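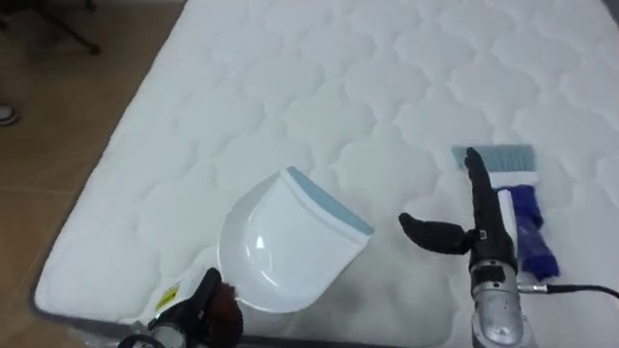
Wool felt hat shrank after rain, can the crown be stretched back?

prieto_n
I have a fedora in wool felt, tagged Olmedo, size 59. It got soaked on the walk home Monday and dried on a radiator. It now measures 57 at the sweatband and leaves a mark on my forehead. Is there any way to get the 2 cm back, or is the felt done for?

brimline
The radiator did it. Wool felt tightens when it is heated wet. You can usually recover part of the loss. Steam the inside of the crown until the felt is limp, set it on a hat jack one size over, and leave it overnight. Repeat if needed. Expect 1 cm, maybe a little more.

Kettle_and_Block
Check the sweatband before you touch the felt. On a lot of hats the leather shrinks and the felt only follows it. If the leather is stiff or has a ripple along the stitching, jacking it will tear the stitches.

prieto_n
Leather is stiff, no ripple. There is a small bow at the back where the ends meet.

Kettle_and_Block
Then condition it first. Neutral leather cream, thin coat, 15 minutes, wipe, second coat. Steam after that.

dunmore77
I would skip the steam. Cold water on the inside with a sponge, then wear it until dry. I have done this on two hats and both fit fine.

brimline
That works for a hat that is slightly snug. It will not move felt that has lost a full 2 cm. Your head is not a block – it gives, and the pressure goes to the front and back only, so the oval gets longer and the sides stay tight.

dunmore77
Both of mine were wool and both had been through rain. I'm reporting what happened.

brimline
Rain, yes. Radiator, no. Different amount of shrinkage.

C. Masson
I did alterations for a hat shop in Prindivville for 9 years. Brimline's method is correct with one change: turn the jack a quarter turn at a time and wait between turns. Wool felt is weaker than fur felt and it thins at the tip of the crown if forced. If you see light through it, stop. For a full 2 cm I would take the sweatband out, block the bare felt, and sew in a new band. The old one rarely stretches that far.

prieto_n
Is a wooden jack OK or does it need to be metal? I can get a wooden one locally.

C. Masson
Wood is fine. Put a strip of cotton between it and the leather.

prieto_n
Update after two nights on the jack. 58 at the band, crown shape OK, brim a bit wavy at the left side. Wearable for an hour or so.

Kettle_and_Block
Brim waves come out with an iron on low through a damp cloth. Keep the brim flat on a table and don't drag the iron.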